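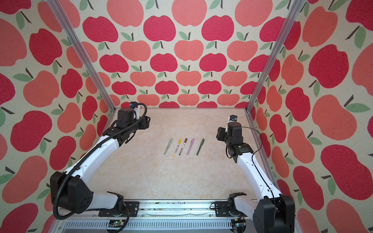
capsandpens
My labmate swears 200 demos is plenty for a Jernetti policy. Mine's pens only and it still stalls right before the grasp. Do I really need 1000?

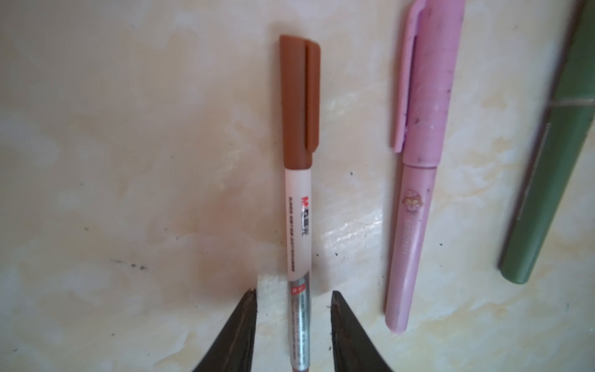 slowloop
More demos won't fix a stall! Check your chunk length first, mine was 18 and way too short.

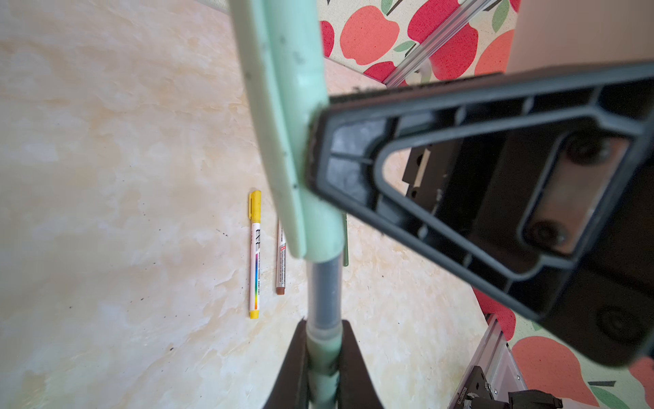
Then compare camera timestamps to joint states (mine drifted a lot).

nitemum_user
I'd mix up the starting states too. Neat rows only teach it neat rows. I'd want plenty with loose caps on the table and the dark green marker already in the gripper.
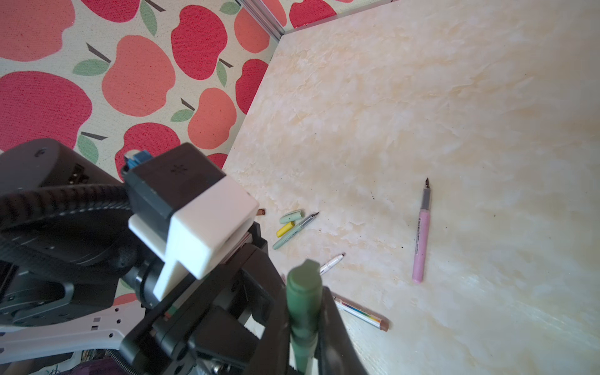
capsandpens
Chunk length was it, thanks!! I'm recording messier starts next. Stuff like the pink one off by itself while the gripper's busy with the green.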